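Keltness Imaging Newsletter
16 August 2019

Changes to mammography and bone density appointments

Starting this month, patients who are due for both a screening mammogram and a bone density scan can have them done in one visit at our Besnard office. Until now the two exams were booked through separate desks, and most people ended up coming in twice. The combined visit takes 66 minutes from check-in to checkout. That includes time to change and fill out the history form.

The bone density scan, also called a DXA scan, measures the mineral content of the hip and lower spine. You lie on a padded table while the scanner arm passes over you. There is no injection and the radiation dose is low. Please don't take calcium supplements for 24 hours before the scan, and tell the front desk if you have had a barium study or a CT with contrast in the past two weeks.

For the mammogram, skip deodorant, powder and lotion on the day of the exam. A two-piece outfit makes changing easier. If your earlier images were taken somewhere else, ask that office to send them to us before your visit so the radiologist can compare.

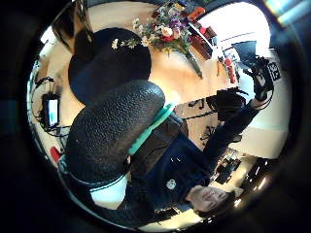
Delwyn Pomare wrote in to say that the combined visit worked well for her, but that the reminder call had mentioned only the mammogram, so she took her calcium tablet with breakfast and had to come back for the DXA scan anyway. She asked that the call cover both sets of instructions.

We have changed the reminder script. The call now names each exam and reads out the preparation for it. The same information goes out by text message to patients who have signed up for texts. If you get a reminder that leaves out one of your exams, call scheduling and we will check the booking.

Between January and the end of June our two offices performed 2,885 screening mammograms. Of the patients seen in that period, 152 were also sent for a first bone density scan. Women 65 and older should have one, and so should younger women past menopause who have certain risk factors, such as a past fracture or long-term steroid use. Your primary care doctor can send us the order by fax or through the Vumow portal.

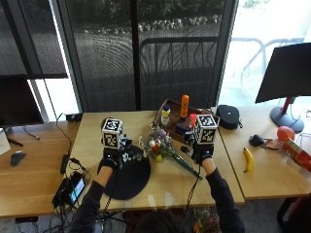
Results from both exams are posted to the portal once the radiologist has signed the report. Mammogram results are also mailed. If you are called back for more views, the scheduler will offer you the first open diagnostic slot at either office. Most callbacks do not lead to a cancer diagnosis, but please don't put the appointment off.

Parking at Besnard is in the Eltex garage, level 2. Bring your ticket to the front desk for validation. The surface lot next to the building is closed for repaving and should reopen in December.

To book a combined visit, call scheduling and ask for "mammogram plus DXA." Have your insurance card and the name of the ordering doctor ready. Some plans cover a bone density scan only once every two years, so check the date of your last one before you call.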